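Ticket 358 — Festival day passes not scanning at Gate 2
Opened by Nelly Flores, Diltonance guest services, 17/05/2010

Guests with garden festival passes bought online get "not valid today" at Gate 2. Single-day park tickets scan fine. Gate 5 takes both.

Jhosep: Restarted both readers at Gate 2. No change.

Nelly: 17 guests sent to the ticket window so far. The window is reprinting passes by hand.

Jhosep: Gate 2 still has the spring date list. The festival dates were added later and never reached it. Copied the list over from Gate 5 — passes scan now.

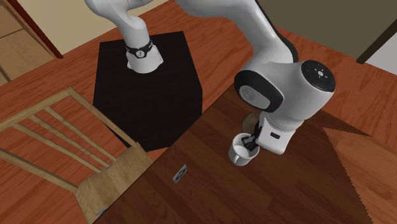 Still open
- Consuelo to check the date list at the Latmont parking gate.
- Reprinted passes need to be voided in Susto.

Diltonance Guest Systems Help Desk | Contact us | Back to top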